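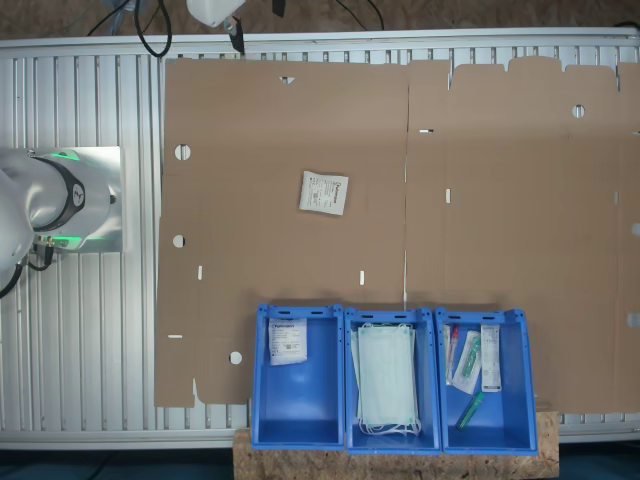 Equipment Planning Engineer, Kit Packing Automation
Brenon Medical Supply, Handstead site
Full time, on site

Brenon packs first aid and wound care kits for workplaces, schools and clinics. Kitting at Handstead is done by hand on two shifts. A trial cell has been set up to assess robotic picking of small packets and pouches from open bins, along with the handling of flat box blanks. We are hiring an engineer to take the results of that trial and turn them into an equipment plan, a budget and a set of purchase orders.

The position reports to the Director of Operations. It is a planning and procurement position with a strong technical component. Robot programming is handled by a separate controls group, although the person hired will be expected to read their cycle data and challenge it.

Scope of work

Write the user requirement specification for 2 production cells, covering payload, reach, cycle time, guarding, air supply, floor loading and network drops.

Build the capital request. This includes arms, end effectors, vision, frames, bins, spare parts, installation, operator training and three years of service. Requests that list only the purchase price of the arm are returned.

Maintain the item matrix. Brenon currently has 122 active kit components, from paper-wrapped dressings and disposable face masks to capped tubes and sealed pouches. Each one must be classified by pick method (suction, two-finger, or manual) with test results attached.

Compare bin options. Wall height, rim shape and interior color all affect picking, and the bins chosen have to fit the existing flow racks.

Specify the carton step. Blanks arrive flat with flaps, slots and punched holes already cut. The open question is whether to buy a carton erector, have the cell fold blanks, or keep erecting by hand upstream. We need a costed recommendation on all three by the end of June.

Run vendor quotations. Gristano and Yazıcı have both been invited to bid on cell integration. At least one more bidder is required under our purchasing rules, and finding one will be an early task.

Plan acceptance testing. The factory test will be a run of 2,000 picks across a mixed item list agreed with the vendor in advance. The site test repeats the run on our floor with our own cartons. Double picks and dropped items are logged separately.

Required

Degree in mechanical, industrial or manufacturing engineering, or an associate degree with equivalent plant experience.

At least one automation project taken from specification through site acceptance, with budget responsibility.

Working knowledge of risk assessment for collaborative and fenced robot cells.

Ability to read mechanical drawings, pneumatic schematics and vendor terms of sale.

Competent use of spreadsheets for payback and total cost models. Candidates will be asked to talk through one they built.

Useful but not required

Experience with flexible packaging or thin paper packets. Aluminum profile frame design. Familiarity with lot traceability for medical products. Spoken Italian or Turkish.

Working conditions

The office is next to the packing floor and most days are split between the two. Safety shoes and hair covers are required on the floor and are supplied. The target rate for each cell is 700 kits per shift, and the engineer is expected to be present for full shifts during commissioning — this includes second shift, which ends at 11:30 p.m. Travel to vendor sites is limited to factory tests and one design review per vendor.

How to apply

Send a resume and a one-page summary of an equipment purchase you planned. State the original budget, the final cost and the reason for any difference. Remove customer names and confidential prices. Applications go through the careers page under Handstead, Engineering. Agency submissions are not accepted for this opening.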